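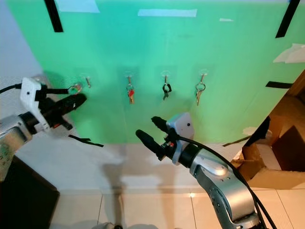
Stories > Short Fiction > The Spare Set

The ferry from Lindbridge was late, and by the time Dagný Ladefoged reached Fletville the letting office had shut. A note on the door told her to try the bakery. The woman at the bakery gave her an envelope with her name spelt wrong and a bun she had not asked for.

The flat was at the top of Plernik Street, seventy steps up from the harbour. She had grown up four doors down. Her father had sold the old house in December, the year her mother died, and had never said what he got for it.

She put her case in the bedroom and rang him.

"You're there, then," he said.

"I'm here. It smells of paint."

"It would. Paulík has the whole building now. He paints when he can't let."

"He wants 2000 for the boat."

Her father said nothing for a while. She could hear his radio, a man reading out the water levels.

"It isn't worth five hundred," he said. "The ribs are gone on the left side. I told him that when he took it."

"You told me you'd lent it to him."

"I did lend it. Then I owed him for the winter."

She wrote "winter" on the back of the envelope, and under it the sum he gave her, which was less than she had feared. She had brought more than that in cash. She did not tell him.

In the evening the wind got up and she sat for a while, listening to the boats.
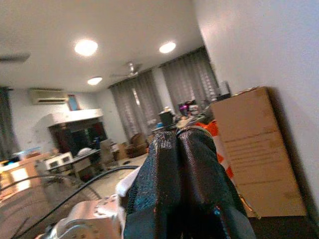 The living room, with little light in it.

Paulík came at eight. He was older than she remembered and he took his shoes off at the door without being asked.

"Your father could have come himself," he said.

"His knee is bad."

"His knee was bad when he was 20."

She made tea. He drank it standing up and looked at the harbour too. Then he told her the boat had not been out for five years, that he went down and bailed it on Sundays, and that he had once had an offer from a man who wanted it for a garden, to grow beans in.

"What did you say?"

"I said it was on loan."

She put the envelope on the arm of the chair. He counted the money, gave two of the notes back and asked whether she had a torch. She had one in her case. They went down the steps together, Paulík first, holding the rail, and at the bottom he waited for her to shine the light on the water.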